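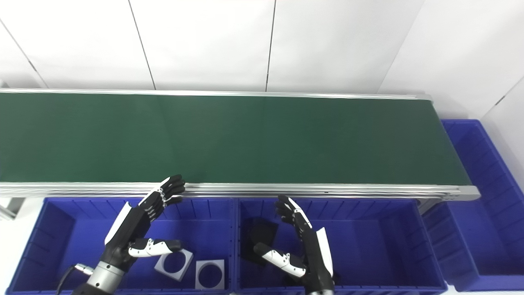
Several Wadmont residents have asked whether soft plastics may now go in the kerbside recycling bin. They may not. Please keep them out of the yellow-lid bin and take them to the Clurkasden drop-off point.

2/ Cleridmont Regional Council will change its collection calendar in October. Recycling will be collected every 2 weeks. Garden organics will move to the alternate week. General rubbish is unchanged.

3/ Bins should be at the kerb by 6 am, lids closed, with clear space on either side. Items left beside a bin will not be collected.
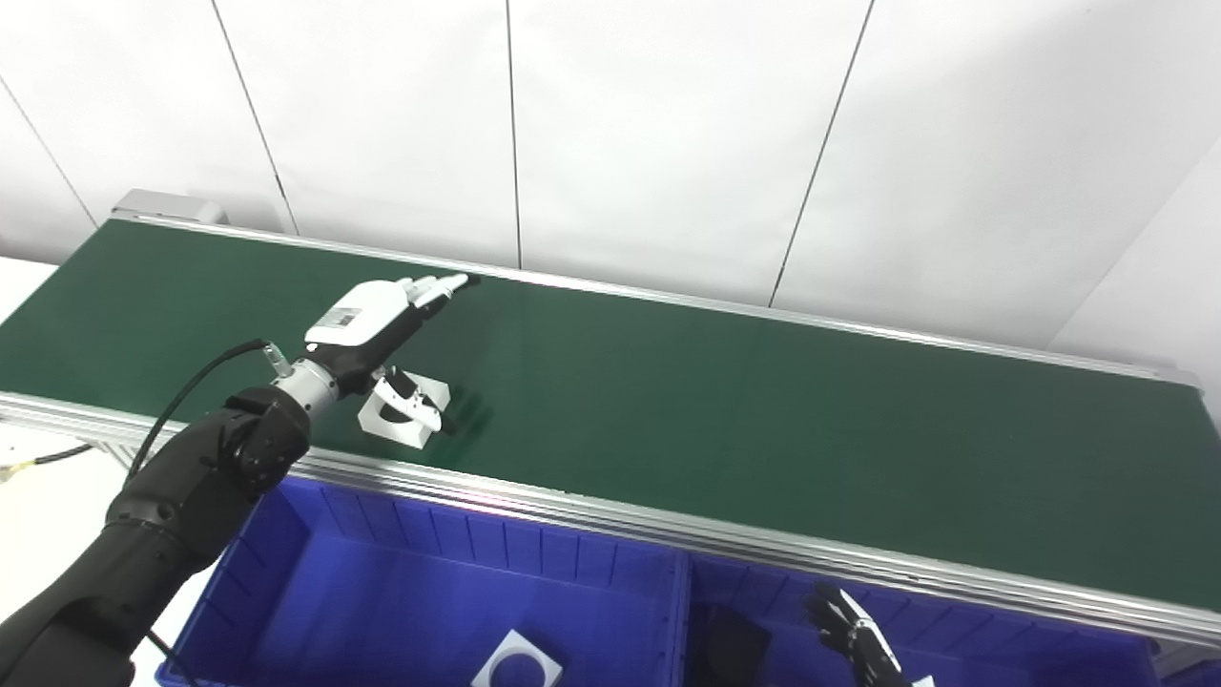
*Conveyor belt with green surface.*

4/ Rinse jars and tins. Leave recyclables loose; bagged material is treated as rubbish. Batteries of any kind must go to the Clurkasden counter, open 9 am to 4 pm.

5/ Printed calendars are available at the Wadmont library. Replies to this thread are monitored during office hours.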